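The Woman Who Plays Us the Rain Songs

I'd been told to come at seven in the morning, before the phones start, and to bring my own coffee because the machine at Clodier makes something she described over the phone as "brown." So there I was in Dorcombe with a paper cup in each hand (one for her, I'm not a monster), looking for the door to a radio station I've listened to for most of my adult life and had never once seen.

It's up a flight of stairs over a shoe repair place. She met me at the top in socks.

If you live anywhere near here you know the voice. For 13 years she has hosted the weather hour, the evening show where every single song has to be about the weather. Rain, mostly. Snow from December on, a big pile of wind songs in March, and one week every summer when she plays nothing but songs about heat and sounds crankier each night. She asked me not to use her name, and on the air she doesn't use it either. "People have a picture of me," she said. "I'd hate to mess it up."

I asked where the idea came from, figuring there'd be a good story. There kind of is! She was filling in for a host with the flu, she had no playlist, and it was pouring. "I just grabbed anything with rain in the title. I got through the first hour on that, and then I had a second hour to fill and there was still plenty left. I thought, well, how many of these are there?"

A lot, is the answer. She keeps a list in a set of spiral notebooks, and the rain section passed 1,000 songs a while back. Snow is second. Fog is way down at 38, and she's a little defensive about fog.

"Fog is hard to sing," she told me. "It's a short, dull word. You can't hold it. You try holding a note on fog and you sound like a boat. But rain, you can hang on to rain all day, it's got that long vowel in the middle. I think half the rain songs in the world got written because somebody needed a word to hold."

I have been singing "fog" in my car ever since and she's right, it's terrible.

We moved into the studio at that point, which is smaller than my kitchen and a good deal warmer. She talks with her hands, she gets up, she hums something and sits back down. At one point she sang me a whole verse of an old sailors' tune about a west wind and then stopped and said, "Don't put that in, I was flat." (She was not flat.)

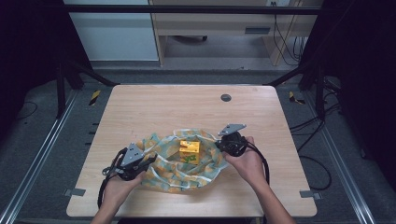 What I really wanted to know was whether she thinks rain songs are sad. I always have. My mother used to sing one while she did the ironing and it could put me on the floor, and I was five, I had nothing to be sad about.

"Everybody says sad," she said. "But go through them. A good half are about being indoors with a person you like. The rain is the excuse. You can't leave, so you stay, so there's your song." She flipped open one of the notebooks and ran her finger down the page. Next to each title there's a letter, S for sad, H for happy, and then a whole bunch marked with a squiggle. I asked about the squiggle. "Depends who's singing it," she said.

She gave me an example. There's an old dance hall number she plays every April, and she has it two ways: one with a full band, horns and all, and one with just a woman and a piano. Same words. With the band, the man in the song has missed his train because of a storm and he's thrilled. With the piano, he isn't coming. "I played them back to back once and a guy called in, really upset, and said I'd ruined it for him. I felt bad! But I also thought, that's the best call I've had all year."

Snow songs, she says, are nearly all about somewhere else. They're written by people who are far from the snow and miss it. Wind songs are about leaving. Sunshine songs she finds tough going. "They're fine. There's not much in them. You get to the second verse and they're just telling you it's sunny again."

Her favorite thing on the show these days comes from a local group called Nowicki, who play accordion and two fiddles and have a piece called "Clovar" with no words in it at all. It's named after a creek. I said, hang on, how does a song with no words get onto the weather hour? She'd clearly had this argument before, because she sat up straight.

"Listen to the last minute. The fiddles start plucking, one, then the other, not together. Then it picks up. If that isn't rain starting on a tin roof I'll hand in my headphones." The listeners were split on it. She read me a letter from a woman who said it was obviously hail. It's filed under rain, with a small h next to it in pencil, which I thought was generous of her.

I asked if she ever gets tired of it. She thought about that for longer than I expected, and picked at the lid of her coffee.

"In a dry year, a little. You play rain songs to people who haven't seen any in weeks and it starts to feel like teasing. One summer I got a call asking me to please quit it. So I switched to snow for a few nights, in July, and those were some of the nicest shows we ever did. People were calling in about sleds."

And the other way around? When it's been raining for two weeks straight and the basement's wet?

"Oh, then they want rain songs more than ever. Don't ask me why. They call up and they say, play the one about the river."

A little before eight the phone on the wall lit up. She held up one finger at me, picked it up, listened for a while, and said, "No, ma'am, that one's about a man called Storm. I know. I know it is. We don't count it."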